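Loot drop notes, Rondancombe build, July

Carrying on from the last entry, which ended in the middle of the chest table because I ran out of evening.

The claim going round the test server is that the Itstead dungeon got stingier after the second patch. Three people have said so to me directly and one of them wrote a long post. I don't believe it yet. I also don't believe the patch notes, which say "no changes to drop rates" and nothing else, when we know the chest script was rewritten. A rewritten script with the same numbers in it can still behave differently. So I'm counting.

Setup

Same character for all runs. Level 47 ranger, no gear that touches item find, no party, difficulty left at normal. Clear the three wings in the same order, open every chest, skip the optional boss (her table is separate and would only muddy this). Log goes to a text file through Zullport, which hooks the combat feed and writes one line per item. I checked Zullport against what I saw on screen for the first few chests and it agreed, except that it counts split gold stacks as two items. Filtered those out.

100 runs on the old build, 100 on the new one. Ruaridh Skinner did a share of the old build runs on his own machine and sent me the file. His log had a different time format and I spent longer than I want to admit finding out why the import kept dropping every line after midnight.

What the post says

The post claims rare items are down by half. Evidence given: two evenings of play, no log, and a screenshot of an inventory full of gray boots. I have had evenings like that on every build of this game since the first alpha. I have also had the opposite, and I notice no one writes a long post about those.

Ruaridh's view is that players feel a dry streak much harder now since the sound effect was changed. The old chest had one sound for everything. The new one has a big chime for rares, so you hear it not happening. Plausible. I can't test it with a log file, so I'm leaving it alone.

First pass

Total items per run, old and new, look the same to me. A bit of scatter, nothing I would act on. Rares per run are lower on the new build, but by a small amount, and most of the gap comes from one block of 15 runs that I did back to back without restarting the client. Take that block out and the gap nearly goes away. I don't like taking blocks out. That is how people end up proving whatever they wanted. So it stays in, and I want to know what's wrong with it.

Looked at the block line by line. The third wing gives the same chest contents two runs in a row, twice. Same items, same order, same rolls on the affixes. That shouldn't happen by luck. My guess is the seed for the third wing is only being refreshed on a client restart or a zone timeout, and if you go back in fast enough you get the old one. If that's right, a fast player who gets a bad wing gets it again, and a fast player who gets a good wing gets that again too. The average wouldn't move much but the streaks would be ugly, and the person who wrote the post plays fast.

Guess only. Two repeats in one block is thin.

Serrano's simulator

Serrano is the drop simulator someone on the forum put together from the old data files. I ran 2000 simulated clears on it to get a feel for the spread. It says a dry patch like the one in the post should turn up for a good number of players every week with no bug at all. I'd lean on that more if I trusted the simulator, but it treats the wings as independent, and that is exactly the thing in question. It also still has the pre-alpha potion weights in it. Useful for a sanity check, no further.

Frame timing, side issue

Ruaridh wondered if low frame rates skip the seed refresh, because the zone load is tied to the render loop in this engine. I'm doubtful. It would have shown up years ago on slow laptops. Still, it's cheap to check, so the next block gets done on the older desktop as well as the main one, same settings file, cap off.
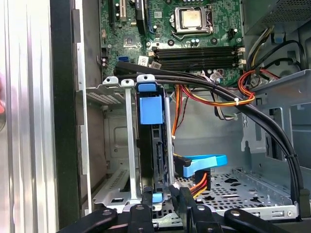
To do before next entry

Fast re-entry test. Go out and straight back in, third wing only, no restart. Log the seeds if Zullport can be made to print them, otherwise compare contents by hand.

Slow re-entry test, same thing but wait out the zone timeout. I think it's some five minutes but the wiki and the in-game text disagree, so time it.

Ask Ruaridh whether any of his runs were back to back. His file has no restart marker and I can't tell from the gaps.

Fix the midnight thing in the import properly. Right now it's a hack with a comment on it saying hack.

Don't reply to the post yet. If the repeat thing is real it deserves a clean report with steps, and if it isn't I would rather not have said anything. The "down by half" figure is wrong either way, as far as my runs go.

Also the potion counts on the new build look high. Didn't go looking for that and haven't checked it. Might be the gold stack filter letting something through.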